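**Tablecloth for a craft table – fabric or wipe-clean?**

**szewing_t** – 31 May 2024

We have one table for paper crafts and it needs a cloth that can stay on all day. Right now it's the pink and beige one, with the checks near the far edge and the faint script across the middle. I like it, but small paper pieces are hard to spot on a pattern. Budget is up to $100.

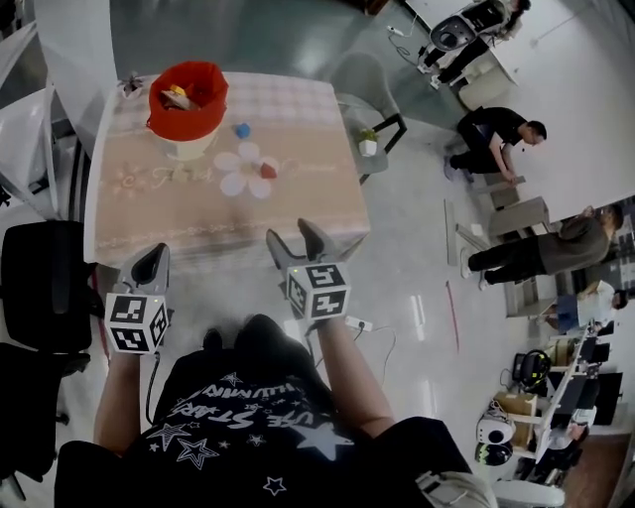 *The table with the current cloth and one of the white five-petal flowers.*

The bin in the far corner is for pieces we want to keep. Scraps go somewhere else. Any suggestions on cloth, or on where the bin should go?

– Sze-wing Tseng

---

**nillwood_paper**

Wipe-clean, plain, mid gray. White paper shows up on it and so does glue. I bought a length from Stostach in December and it still lies flat. I'd move the succulent too. Soil gets into everything once you start cutting.

---

**fang_nl**

I disagree about the gray. We had a gray cloth on the long table at Sarstead and it made the whole corner look like a dentist's office. White flowers look fine on pink. The red bit on top of yours stands out well enough.

Leave the succulent. It's in a corner and it's small.

– Ngan-ling

---

**nillwood_paper**

> White flowers look fine on pink

Finished ones, sure. I'm talking about loose petals before they're glued. We cut 200 for a window display and lost a bunch of the pale ones on a floral cloth.

---

**fang_nl**

Then cut on a mat and keep the cloth. A mat is four dollars.

---

**chow_mein_street**

What's the red thing on the flower, a strawberry or a pepper?

---

**szewing_t**

Strawberry. My first try at one, so pepper is fair.

I could do a mat for cutting and leave the cloth for assembly. Does the mat slide around on fabric?

---

**chow_mein_street**

Mine does. Shelf liner under it fixed that. I'd bring the red bin to the near side if you're right-handed, near right corner. Reaching across wet glue is how I ruined a whole garland.

---

**fang_nl**

Near side is where sleeves catch it. I'd leave it at the back and use a shallow dish up front for the pieces you need that day.

---

**szewing_t**

Going with a mat, shelf liner and a dish. The plant on the gray chair needs a home too, so I'll see if it fits on the cabinet.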